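Clearing the bedroom: what gets thrown away and how it's sorted

Design and Everyday Life module, final report
Otis Begay and Teodoro Miranda

1. What we wanted to find out

Most advice on tidying is about big stuff – clothes, books, old furniture. We wanted the small stuff. Used tissues, bottle tops, bits of plastic that come off something and sit on a surface for weeks. Our question: does having a lined bin right next to the bed change where small rubbish ends up?

Otis did the bedroom side, Teodoro did the reading and the log. Budget was small, receipts in the appendix.

2. Method

We cleared one bedroom per session, 13 sessions in total, all in December. Same order every time. Flat surfaces first, then the bed, then the floor. Each item got picked up singly and logged under one of four headings: paper, hard plastic, textile, other. No sweeping things in by the armful. It's slow but otherwise the log is useless.

Bags were plain black liners from Sánchez, the corner shop. We tried a Drorkex bin insert in the first two sessions and gave up on it, the rim kept slipping. Log sheets were printed off the Prorniline template, which has too many columns, we crossed out half of them.

Paper and screw caps made up the bulk of what we call "pocket rubbish". A tissue and an orange screw cap are a fair picture of the catagory.
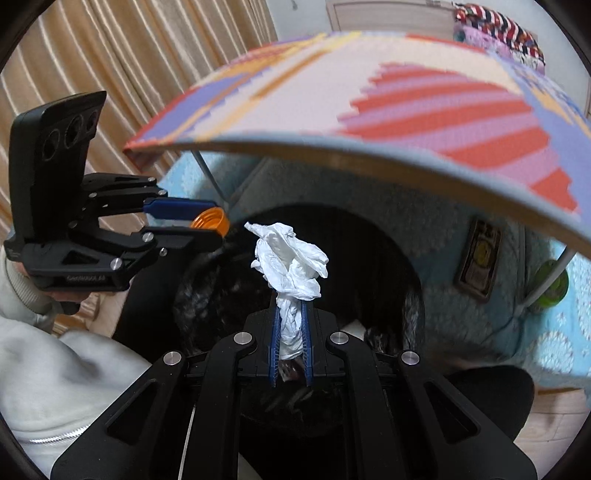

Should the caps go back on the bottles before recycling?
Check the collection rules for the address first, and if they ask for caps on, squash the bottle and screw the cap back. A cap with no bottle went under hard plastic in our log.

3. What we found

Total items logged: 769. Paper was the biggest heading by a long way, then hard plastic. Textile hardly mattered, a few odd socks and one pillowcase that wasn't rubbish at all and went in the wash.

Time per session went down as we got used to it. The quickest was 17 minutes, in a room that had been cleared the week before so not really a fair comparison.

Bin position did matter. With the bin across the room, small things got put down "for now" on the nearest surface and then had to be picked up twice. With it close to the bed they went straight in. The log doesn't show this properly as we only started noting double handling from session five onwards. Should of done it from the start.

Large flat things on the bed are a problem of their own. A board or a mat gives you somewhere to work but it also collects bits, and you have to clear it before you can get at the bedding. Foam mats with toothed seams are worst, crumbs sit in the joins – Otis ended up going along them with a dry brush.

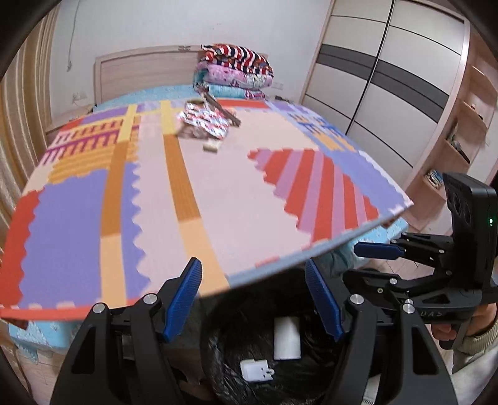 Fig. 2. Lined bin beside the foam mat, with white items inside.

4. Problems

Sorting headings too broad. "Other" ended up with batteries, hair ties and a candle stub in it. Batteries should have had their own box, we moved them out afterwards.

Black liners make it hard to check the contents against the log. Traris sell clear ones but they cost more and we'd already bought the roll.

5. If we did it again

Fewer headings for paper, more for plastic. Bin next to the bed from session one. Weigh the bags as well as logging items, the kitchen scales would do. Teodoro would also like a second person writing so the one tidying doesn't have to stop all the time.

Appendix A: log sheets
Appendix B: receipts (liners, brush, bin insert)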